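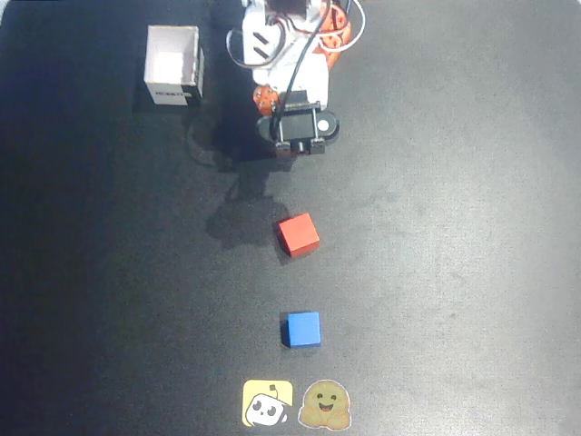 The arm over the mat, gripper open, with the red and blue cubes and the white box.

Robot club, week six

Tue 7 August

We met in the upstairs room again as the downstairs one had been booked for a choir. It has better sockets but worse blinds, so by mid-afternoon the light comes in from one side and there is not much you can do about it.

For anyone who hasn't read the earlier posts, I joined an evening and weekend class in the spring that turned into a club when the course money ran out. Setsuko Matsuda taught the course and still runs the sessions. There are enough of us to keep two tables going. My table has the small arm and the other has a wheeled thing that follows tape, which they have named Fovetti. Our project is called Hivton. I wasn't there the day that was decided.

The task for the summer is simple to say. The arm has to pick up a cube and put it in the box. Red first, then blue. We teach it by moving it through the job ourselves, over and over, and recording each go. Then the computer trains on the recordings overnight and we come back and see what it has learned. Setsuko wanted 200 good recordings before we trained anything. We had 184 by the end of last week and I went through them at home and threw out 11 where whoever was driving had knocked the box or stopped to talk. That left 173, so most of this session was spent getting the number back up.

Recording is dull work. You put the cubes out, start the recording, do the pick, do the drop, stop, save, and put the cubes out again. We swap every 20 minutes or so. I am slower than the others but I drop fewer. My trouble is that I come in too low and scrape the mat, which you can hear.
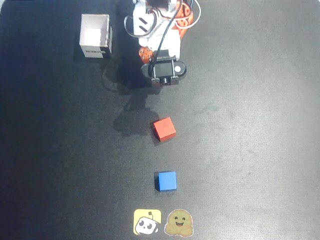 Setsuko's main point this time was about where we start the cubes. All of us had got into the habit of putting them down in much the same place, and a model trained on that will learn the place and not the cube. So she had us write out a list of starting layouts and work down it. One is what we call the straight line, with the red cube under the gripper and the blue one below it, towards the two stickers. I like that one for red. I like it less for blue, because coming back from the box the arm has to pass over wherever red was, and if you missed red the first time you can clip it. We also turn the cubes a bit between goes. A cube sitting square is easy to grip and one at an angle makes you think about the wrist.

The other thing we talked about was shadows. The arm throws a big one and the camera sees it as well as we do. Someone suggested a second lamp. Setsuko said to leave it for now, record at different times of day and see if the trained model minds. I would have bought the lamp.

We got to 200 just before packing up. The whole folder came to 1,177 files, which includes the settings and some test clips I keep meaning to delete. Copying it to the training computer took longer than I wanted and I missed my bus. I got a lift home in an old Honda with the tape follower on my lap.

Jobs for next time: tidy the cable on the upper part of the arm so it stops swinging, print a spare bracket, and label the layouts properly. At the moment they are on the back of an envelope in my handwriting and I am the only one who can read it.

There is an open afternoon in September and we would like to show both cubes going in without a person driving. The other table wants to bring Fovetti and run it round the chairs. I still have to find out if we can use the big screen.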